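**Subject: Re: Metering of process water at the Orkville works**

To members of the Zinmont River Users list,

Thank you to those who commented on the draft. I reply below to the point raised by Lamduan Saithong.

> The draft asks every plant drawing from the Zinmont to report once a year. Koltell already reads its 13 intake meters each month. Why should the public wait for figures that exist?
>
> Lamduan Saithong

The request is reasonable. The annual interval was carried over from the old permit, which covered only two plants and made no provision for reuse.
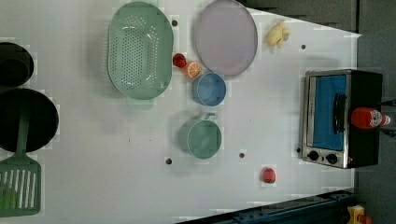 The revised text will require monthly readings of both intake and discharge. Cooling water returned to the river is to be listed separately from water lost to steam — the two were combined in the draft.

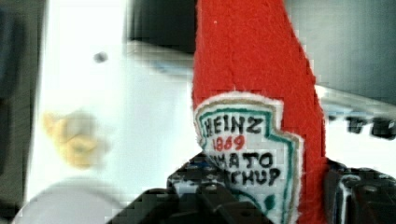
Smaller users, including the Breathnach dye house, have asked for more time to install meters. They will have until September. Plants with fewer than eight employees may share a meter where they share an intake pipe.
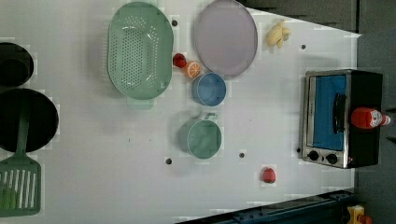

Section 26, on charges for withdrawals above the permitted volume, is unchanged. Written objections to that section should be sent to me directly and not to the list.

Solveig Granström
Water Permits Office, Orkville
February 2018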